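A Question of Grip: Comparing Robot Fingers at the Dumari Workshop
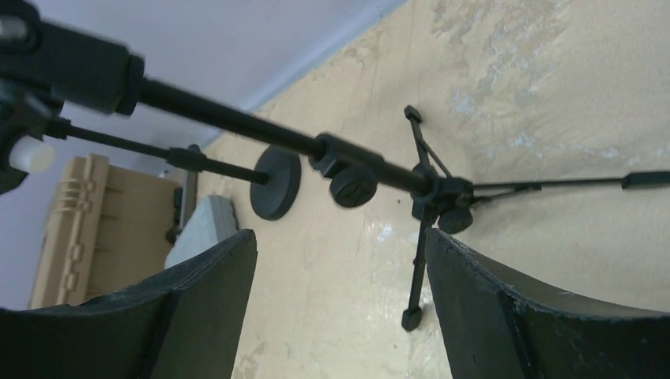 Two green gripper fingers and a miniature boom stand, seen from the wrist camera.

The members' magazine of the Dumari Workshop does not often give its main pages to a single component. The gripper comparison completed in January is an exception. It occupied a team of four for most of the winter, and its results will decide what is fitted to the arms in the teaching bay for the coming year.

The comparison was led by Mahsa Pakzad, head of handling research, with Teguh Sembiring, Jinfeng Pan and Anjani Liew. Two sets of fingers were tested on the same arm, with the same controller and the same small camera at the wrist. The first set, supplied by Imosari, has broad, slightly curved fingers with a large contact face. The second, from Beneš, is narrow and stiff, with a flat pad near the tip. Both are in regular use elsewhere in the building, and each has its supporters.

Most published comparisons rely on blocks, balls and cans. The team wished to know how the fingers would behave with objects that have thin parts, joints and an awkward center of weight. Scale models proved well suited to the purpose. The test collection includes a miniature microphone boom stand with three slender legs, a clamp and a long rod reaching out to one side. A rod of this kind may be gripped almost anywhere along its length, but only a short section of it will allow the stand to be lifted level.

"A cube forgives a great deal," Ms. Pakzad explained. "If the arm is a few millimeters out, the fingers close and the cube moves to the middle. With the boom stand, the same error puts a finger under a leg or against a knob, and the stand turns over."

Each set of fingers was given 100 attempts at the full collection. An attempt was recorded as good when the object was lifted, held level and returned to the surface on its own feet. The Imosari fingers achieved 72 good attempts. The Beneš fingers did less well on the whole but were clearly better with small, flat items, where a broad finger tends to reach the table before it reaches the object. With rods and tubes the order was reversed. The wide faces of the Imosari set kept a thin rod from rotating during the lift, and this accounted for much of the difference.

The wrist camera was the subject of a separate study by Mr. Pan. A camera placed so near the fingers gives an excellent view of the last part of the approach, and it moves with the hand, so that the fingertips remain in the same place in every view. It has drawbacks as well. Parts of a tall object may come very close to the lens and lose sharpness, and broad fingers hide whatever lies behind them. Mr. Pan found that dark, thin parts were easiest for the software to follow against a pale surface, and that black parts crossing one another were the most frequent cause of a wrong estimate. He has recommended a second, fixed camera above the table for objects of this type.

Wear was examined at the end. Ms. Liew inspected the finger edges under a magnifier after each session and kept a written record. Scuffing along the upper rims appeared early in the trial and had no measurable effect on grip. Small chips at the edge were considered more serious, and the report advises that a finger be replaced once a chip reaches the contact face. Changing the Imosari pair takes 21 minutes, including calibration. The team regards this as too long for a teaching bay and has asked the supplier for a simpler mounting.

The controller settings raised fewer questions. Mr. Sembiring tried several closing speeds and settled on a slow approach with a light final squeeze, which both sets of fingers tolerated well. His settings have been stored on the Prisness server, where members may copy them for their own projects.

Veikko Aaltonen, director of the Workshop, has accepted the team's main proposal. The arms in the teaching bay will be fitted with the Imosari fingers, and one Beneš set will be kept at the service desk for work with small parts. Members who wish to borrow it should apply to Ms. Liew. The full report, including the wear record, may be read in the library.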